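Sedonum: a word list of Brumatdale kitchen and garden speech

Welcome, and thank you for stopping by! Sedonum is a small, plain-text collection of words and sayings used by older families in Brumatdale, mostly for cooking, canning, and keeping a garden going through a dry summer. It grew out of a shoebox of index cards, so please be patient with its odd corners.
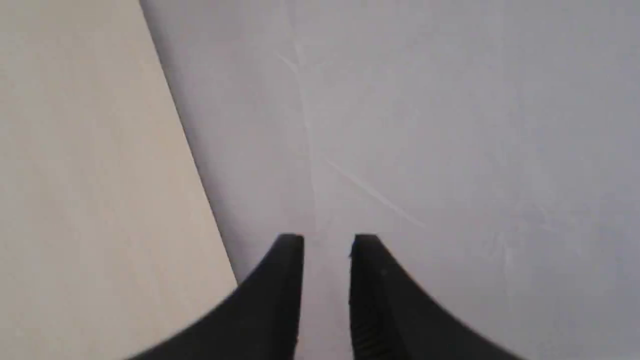
The list comes as 2 files. The first holds the headwords, with spelling variants and a short meaning in everyday English. The second holds the sayings, 43 of them so far, each tied back to a headword by its number (the numbers skip here and there where I merged duplicates, and I never had the heart to renumber).

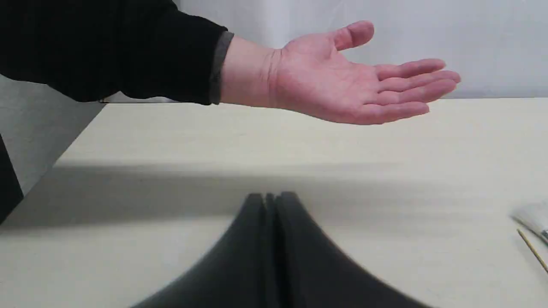 Spelling follows the old Kuzmenko cards wherever they give one. Where they don't, I wrote the word the way it sounded to me, and I'm sure I got a few wrong, especially the bean names, which change from one end of the valley to the other. An empty meaning field tells you I have heard the word but can't yet explain it.
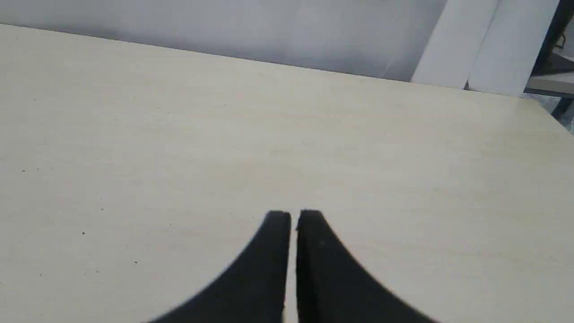 A reader in Makadwood wrote that "slatherpot" was never a jam kettle in her family but the jam itself, and only the last scrapings at that. I've added her sense as the second one and kept the first, and I'd love to hear from anyone else who grew up saying it.

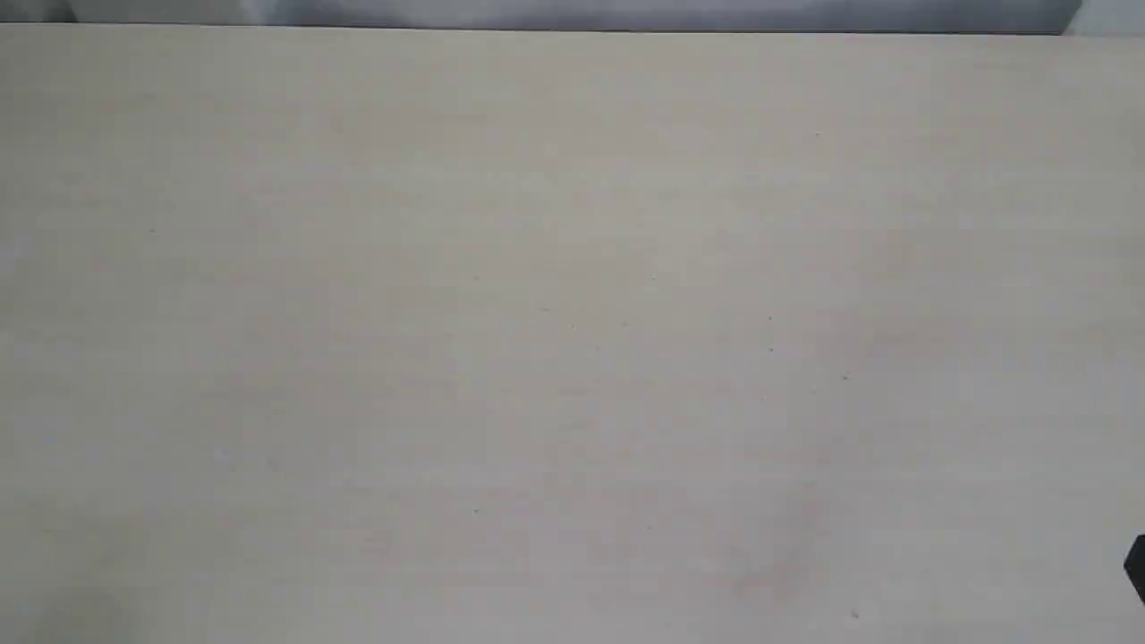

Brumatdale, 2019-08-22

This version adds 19 headwords and fixes the sorting of words that begin with an apostrophe. You're welcome to copy, print, and share the list, as long as the source column stays with it. Corrections can go in the notes file, one to a line, with the headword first.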